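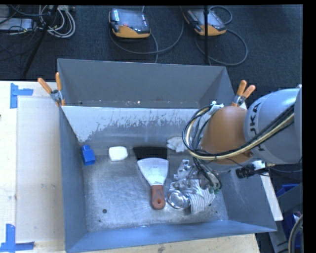
tunside_marloes
Hello all, I've been meaning to ask this since March, when we cleared out my father-in-law's shed and I came home with far more hand tools than one person needs. I'm trying to settle on a way of keeping the scrapers and putty knives, and I keep going back and forth between hanging them up and just laying them in a deep metal bin with a divider. The bin is so easy, you drop things in and you're done! But then a wide putty knife ends up flat on the bottom with its blade shoved toward the divider, and there's a perfectly good hanging hole in that reddish-brown handle doing nothing at all. What do you folks do?

Bart Van Acker
Hang them, Marloes, please. I had 53 tools in one drawer for years and every edge was nicked. A board with 70 hooks fixed that for me, and I can see what I've lent out to my brother (usually the good one).

flaltbridge70
I'll disagree with Bart, kindly. My shop is damp and anything on the outside wall rusts by spring. Sheet metal bins with a lid, a dab of oil on the blades, and they've been fine since 2000. I do keep the sharp things on one side of the divider and the odds and ends on the other.

Bart Van Acker
Fair enough on the damp, but then hang them on an inside wall! And a bare metal floor is hard on a blade.

flaltbridge70
So put a scrap of old carpet down. Cost me nothing.

tunside_marloes
Oh, carpet, I like that. I have a whole roll left over from the stairs. I think I'll hang the wide ones by the back door and keep the bin for the little stuff. Bart, what size hooks did you get?

Bart Van Acker
The small brass ones, screwed in by hand. I'll measure one tonight after supper and post it for you.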